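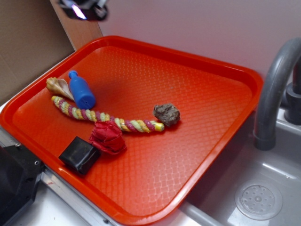
Every family I know has a drawer, a basket or a shoebox that nobody will own up to starting. Ours, when I was growing up in Plomach, was an old cookie tin that held buttons, a door key that fit no door, and one very good marble. I thought of it more than once on the afternoon I spent in Dimas Tarigan's kitchen in Bumeswood, drinking his coffee and listening to him talk, happily and at length, about trays.

Tarigan taught preschool for most of his working life, and he now helps parents set up play corners at home. His rule (he calls it a suggestion, but his wife calls it a rule) is that a child's loose treasures should live on a tray, out in the open, and that the tray should have a rim. A lid makes things disappear, he told me, and once a thing has disappeared a child stops asking about it.

What goes on the tray is up to the child, more or less. Tarigan likes a mix of the found and the bought: a seashell next to a little plastic bottle, a piece of braided rope, a scrap of cloth that feels nice when you scrunch it. He is fond of anything lumpy. And he always, always wants a ball.

"A shell stays put," he said. "A ball has opinions."
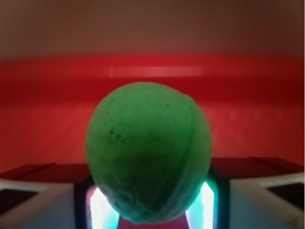 A green ball with a matte surface and a faint curved seam.

He prefers a soft one, something with a bit of texture for small fingers to read. He once ordered a sampler from a mail-order outfit called Hafþórsson, 8 balls in a cloth bag, and gave away all but one to the neighbors. The keeper was the plainest of the lot, and his granddaughter chose it by squeezing every single one and then squeezing that one again.

I had supposed that the tidying would be the dull part of our talk, but Tarigan lit up when we came to it! He doesn't ask children to put everything away. At the end of the day he has them take things off the tray a few at a time, look them over, and decide whether they'll be wanted tomorrow. Some go into the coat pocket, some go back to the yard, and some get kept for reasons that are never shared with grown-ups. He allows 3 questions from the adult, and then the adult has to hush. I tried it with my own nephew over in Binstead later in August, and I will admit that hushing was the hard part.

The tray itself gets a wipe with a damp cloth, with an old toothbrush for any pattern in the bottom, where sand likes to settle. Then one thing goes back, by itself, to start the next day's collection. In the Tarigan house it is usually the ball, though there was a long stretch last winter when it was a walnut.

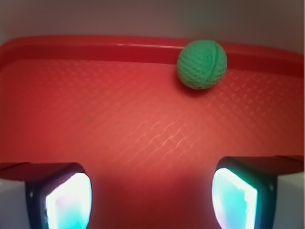 The ball against the rim, with the diamond-patterned floor of the red tray around it.

Before I left he sent me home with a tray of my own, a little scuffed, from the stack he keeps beside the refrigerator. It sits on my kitchen counter now. So far it holds the marble from the Plomach tin, and a pine cone my nephew says I'm only borrowing.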